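Mulugeta Habte
Notes from the data side of the Trellano project. We're collecting two-handed tabletop demonstrations with hand-held grippers, and I said in July I'd write up how the sets get put together. Long thread.

First set is 646 episodes of bowl and tray handling. An episode is one attempt at one instruction, start to finish, both grippers recorded. Failed attempts stay in and get a label. We used to delete them.

The instruction text is written before the attempt. When people wrote it afterward they described what they had done, including the parts they hadn't meant to do.

Of the 646, 272 are two-handed in the strict sense: both tools touch something during the task. The remainder have one hand working and the other parked. Prukthorpe's loader treats both kinds the same, so we added a field called active_hands. Values are left, right, both.

Wrist views first. 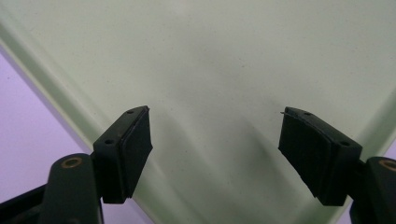
The wrist stream is where most of the contact information comes from, and it is also the one people skip when they check a batch. They look at the overview, see the object move, and pass it. Up close you get pad condition, the gap between the fingers, and how the tool is angled to the surface. The right pad in this one looks slightly worn and frayed, with a thin bit of something sticking out at the tip. A policy trained on clean pads only will see that as a new input. I keep frames like it and log the pad state per batch.

Second point on wrist views: large plain surfaces. If one color covers most of the view, there is very little for visual tracking to hold on to. Hailu (our pose pipeline) leans on the motion sensor through those stretches and drift goes up. We flag any stretch longer than 22 frames and a person reviews it.

I tried adding printed texture to the work surface to help the tracker. It did help. It also meant every policy we trained expected printed texture. Took it out again.

Now the overview stream.

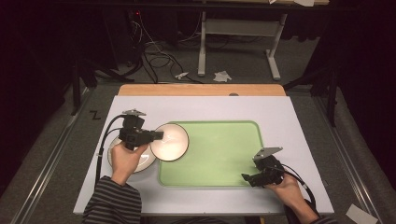

Grasp labels get decided from the overview, and the hard ones are rim contacts. Our old scheme had open, closed, holding. None of those fits a tool pressed against the rim of a bowl that is tilted up on its edge at the end of the tray, while the other tool sits near a corner of the tray with its tips pointed at it. We now write "contact" for the first and "near" for the second. Holding needs confirmation from the wrist stream. If the two streams disagree, the wrist stream wins and the overview label gets a question mark.

Background: we don't crop it. Cables, stands, rails, floor, all of it stays in the overview. I ran the same training job on cropped and uncropped versions. Cropped scored better on our own table and worse at the Oster site. One comparison, one task, so weigh it accordingly.

Time sync between the two tools is checked at the start of every batch by tapping the fingertips together. Look for the tap in both wrist streams. If they are more than 2 frames apart, the batch gets recorded again. I have tried correcting the offset later in software and I don't trust the results when the hands move fast.

Known gaps in this set: not enough left-hand-first episodes, and the starting positions repeat too much. The next batch draws starts from a shuffled list, which operators dislike and which I am keeping.

Label guide with the contact and near definitions goes up once Oster has signed off on the wording. Questions about the loader field should go to Prukthorpe. Questions about labels can come to me.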